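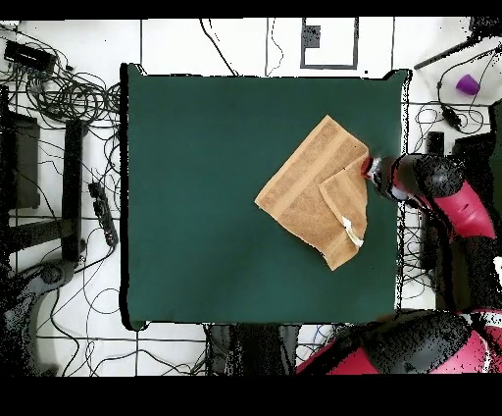

Zolteck to split towel-folding budget over two years

2024-06-26

Zolteck will buy its towel-folding equipment in two stages instead of one, after a review of costs at the commercial laundry company found that the arms themselves made up less of the bill than managers had expected.

The company, which washes and folds linen for motels, gyms and aged care homes, has approved money for the first stage only. A decision on the second will be made in October, once the laundry has a full winter of folding times to look at.

The original plan, drawn up last year, was for four pairs of arms to be installed along one wall of the finishing room. Under the revised plan there will be one pair to begin with, working on bath and hand towels. Sheets and doona covers will stay with the existing ironer line, and fitted sheets will go on being folded by hand.

Zolteck said the change came out of trial work on single towels, where the arms practise on a mat laid on the floor. The trial has been used to work out what a permanent station would need, down to the number of power points.

Power and cabling turned out to be one of the larger items. Every arm needs its own supply and data lead, and the trial area runs from power strips with the cables lying across the tiles. The company said that was acceptable for a trial but would not do for a room where staff push trolleys all day. The budget for the first stage now includes a new circuit, overhead cable trays and a fixed bench at working height, none of which was in the first draft.

The second item to grow was spare parts. Zolteck had allowed for one spare gripper for the whole site. It will now buy two for each arm, along with a supply of replacement finger pads and a spare set of leads. The company said it would sooner have a gripper sitting on a shelf than an arm sitting idle while a part was freighted from overseas.

Three suppliers were asked to quote. Okatora offered the lowest purchase price but wanted a separate yearly payment for software updates. Sönmez quoted higher for the arms and included updates for the life of the contract, with a technician visit twice a year. Clusska proposed a lease, with the option to buy at the end.

Zolteck has not said which quote it will accept for the first stage. It did say the lease had been given a second look because of the shorter commitment, and that the supplier chosen now would not automatically be given the second stage.

All three were sent the same questions. They covered what happens when a towel slips during a fold, how long a gripper lasts on terry cloth, who pays for freight on a warranty return, and whether the arms can be moved to another bench without calling the supplier back. The answers on freight varied the most. One supplier wanted the customer to pay both ways after the first six months.

The laundry also asked each supplier to price the job on its own linen. Samples went out in mixed sizes, some new and some close to the end of their working life. Older towels go thin and lose their shape, and the company wanted to know whether a price based on new stock would hold up. Sewn-in tags and woven bands were left as they were on all of the samples, as they would be in a normal day's load.

The target for the first stage is 200 towels a shift. That is well below what a practised folder gets through, and the company said it had set the figure low on purpose. The arms are meant to run through the late afternoon, when the finishing room is short of people and clean towels tend to bank up in the bins waiting for the next morning. A bin left overnight often has to go back through the dryer for a few minutes to get the creases out, and the cost of that gas and labour was counted in the business case.

On its busiest day last summer the laundry folded 869 bath towels from one gym customer alone. Managers said the new station would not be able to carry a day like that and had not been costed as if it could.

No jobs are to be cut in the first stage. The site has 49 staff, and the company said it had been trying to fill two finishing positions since the start of the year. Four staff members will be trained to run the station, clear faults and change a gripper. The training hours have been put in the budget as paid time, with other workers rostered on to cover the gaps.

Floor space has still to be settled. The bench and its safety fencing need a clear area next to the dryers, at present taken up by trolley parking and a scale. Moving the trolleys to the dock side would mean a longer push for the morning crew. The other choice is to shift the scale and narrow the walkway, and that needs approval from the insurer first.

The insurer has also asked for a written plan for stopping the arms in an emergency, and for a sign-in sheet for anyone going inside the fence. Neither is expected to cost much. The premium for the first year has been quoted and is included in the total, though Zolteck would not give the amount.

Orders will be placed after the end of the financial year. Delivery is expected to take 30 working days from the date of the order, with another week for the electrician and the fit-out of the bench. The electrical work can be done before the arms arrive, and the company hopes to book it for a period when one of the dryers is already down for service.

When the second stage comes up for approval, managers will be looking at the cost for each folded towel, hours lost to faults and the amount spent on parts. The results will be compared with the same weeks of hand folding, which the laundry has been recording since autumn. If the numbers do not stack up, the remaining money will go towards replacing the oldest of the dryers — a job that has already been put off twice.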